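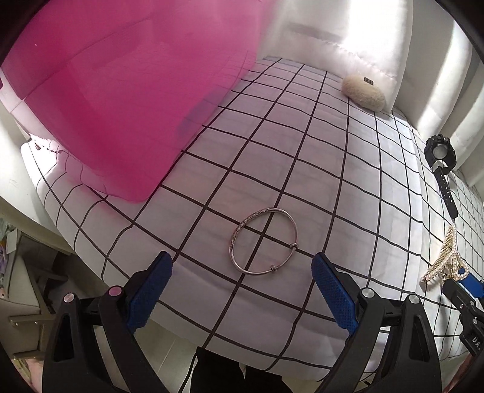

Notes for the jewelry care talk, Prurkcombe library, Saturday, 2pm. Talk for 18 min, then questions. SLOW DOWN at the start.

**Opening**

Hi, thanks for coming, phones off etc. Bathroom is back past the stairs.

Ask: who is wearing something silver right now? Hands up. Keep your hand up if you cleaned it this year. (Wait. Let them laugh.)

What I'll cover – why silver goes dark, how to clean it at home, when to leave it alone, how to store it. A bit on bangles at the end because I get asked about them more than anything else.

Who I am: ran the repair bench at Nartey for 12 years, now do it from home. Mostly chains, clasps, bangles, a lot of rings that got sat on.

**Why it goes dark**

Not dirt. Not rust either. Sulfur in the air reacts with the silver and makes a thin dark layer. That's tarnish.

Where sulfur comes from:
- eggs, onions, wool, rubber bands
- some paper and cardboard, some paints
- hot springs! (Surna story – the hotel pool, went in with a bright chain, came out with a black one. Keep it short this time)

Fine silver is soft. Sterling is 92.5 percent silver, the rest mostly copper, and copper is a big part of the trouble. Say this slowly, people write it down.

Hold up the two spoons. Same set, one was in a drawer with rubber bands. Pass them round. GET THEM BACK.

Wearing it helps. Skin rubbing on it keeps the tarnish down. So the piece you save for best is the one that goes black. People never like hearing this.

**Cleaning, easy version**

Start with the least you can do.

1. Soft dry cloth first. Cotton T-shirt is fine. Paper towel isn't, it scratches.
2. Warm water, a drop of plain dish soap. No lemon, no bleach.
3. Soft brush for anything with a pattern. Baby toothbrush. Short strokes, hardly any pressure.
4. Rinse in a bowl – NOT over the open sink. Plug in. I have taken apart so many drains
5. Dry it all the way. Then leave it out on a towel a while, water hides in hollow parts and hinges.

Demo here. Bowl, brush, cloth, the old brooch back. Don't use the good brooch.

If still dark: silver polishing cloth. Straight lines, not circles. Circles show up as swirls in bright light. Don't wash the cloth, the polish is in it. Black cloth is still a working cloth, they all ask.

**The foil and baking soda thing**

Someone WILL bring this up so get there first.

Does it work – yes. Foil in a bowl, baking soda, hot water, silver touching the foil. Smells like eggs. Tarnish moves off the silver.

Problem: it takes all of it. The dark in the grooves of an engraved piece is often meant to be there. Take that out and the pattern goes flat, looks like a bad copy of itself. Can't get it back at home.

Never dip:
- pearls, opal, turquoise, amber, coral
- anything glued
- anything with a dark finish done on purpose
- hollow pieces, liquid gets in and stays in
- plated pieces if the base metal is showing

Same list goes for the liquid dips from the store. Those are worse on stones. Also fumes, open a window.

Toothpaste – no. Just no. It's grit. Move on, don't rant (ranted last time, lost 3 minutes)

**When to leave it alone**

Old pieces. If it's worth money, part of that might be the surface. You can clean it later, you can't un-clean it.

Each polish takes a little metal off. Look at a old monogram that's been polished every week by somebody's grandmother, letters nearly gone. Show the napkin ring.

If you see green: copper coming through, or skin cream dried up in a corner. Soap and water, then look again. Still green, bring it to someone.

**Storage**

Air, damp, sulfur. Keep it away from those three.

- small zip bags, squeeze the air out, one piece each
- anti-tarnish strips, change them every 12 months, write the month on the bag
- those little packets from shoe boxes for damp, fine, free
- never rubber bands, newspaper, wool, bare cardboard
- not in the bathroom. I know that's where it lives

Chains: do the clasp up before it goes in the bag. Or thread it through a drinking straw. Saves your evening.

The Madero pouches, people ask if they're worth it. I like them, the lining is soft and they close properly. But the zip bag does the job too. Don't sound like an ad.

**Bangles**

Open kind vs closed kind.

Open ones, with a gap or ends that meet: DON'T pull the ends apart every time. That's what cracks them. Silver gets hard and brittle where it bends, always the same spot, opposite the opening. Then one day, snap.

How to put it on – turn it sideways, slide the gap over the thin part of the wrist, side on, then roll it round. Show on own arm, show twice. Let them try it.

If it's out of shape, don't squeeze it back with your hands on a table edge. Don't use pliers, teeth marks are a pain to get out. Bench job, quick one, a wooden former and a rawhide mallet.

Oval is usually right by the way!! Wrists are oval. People bring me an oval bangle and ask me to make it round and then it spins and bangs on everything.

Closed ones: measure across your knuckles with the thumb tucked in, not the wrist. Soap gets a tight one off. Cold water first if your hand is swollen, hold it up for a bit.

Engraved bands: brush along the pattern, wipe across the top. Leave the dark in the low parts. Bead ends: check round the base where the bead joins, thats where soap sits and where cracks start.

**Questions**

Likely ones:
- Sleeping in it? Rings ok-ish, chains no, bangles no.
- Swimming? No. Chlorine. Take it off at home, not at the pool.
- Perfume? On first, wait, jewelry last.
- Is it real? Look for 925, but a stamp can be wrong. Magnet test only rules things out.
- What do I charge? Depends, come see me after.

Cloths are on the back table, 2 each max, ran out last time.

Pack up: spoons, napkin ring, brooch, bowl, MY towel. Room has to be clear for the next group.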